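5.3 Over-tension during two-arm stretching

The most serious fault in the Merno trials came in the stretching step, where both arms hold a garment and pull it taut before the first fold. Out of 2,239 stretches, 117 ended in a protective stop. In most of these the cloth slipped and the arms halted as designed. In two cases neither arm let go, and the pull kept rising until the wrist joint on one side tripped its torque limit.

Both of those cases involved sleeves with elastic at the cuff. The controller reads garment length from the first few centimeters of travel, and a gathered cuff gives way easily at first — the software takes this as slack and asks for more distance. Once the elastic runs out, the force climbs faster than the filter can follow. Figure 7 shows a sleeved garment held by both grippers over the seat. 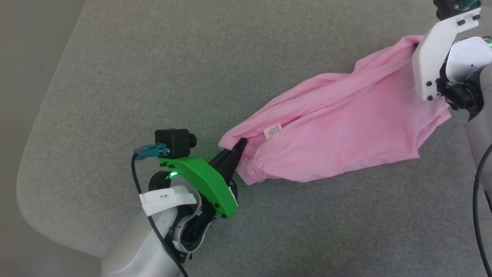 Figure 7. Two-arm hold on a garment with an elastic cuff.

Margit Isaksson, commenting on a draft of this section, objected that the filter was only part of the problem. In her view the arms should never share a single stop threshold, as each one sees a different load when the cloth drags on the upholstery. We agree, and the logs from February support her: the arm that tripped was reading well above its partner in both cases.

We have since given each arm its own limit and shortened the filter window. The stretches have not yet been repeated with the new settings.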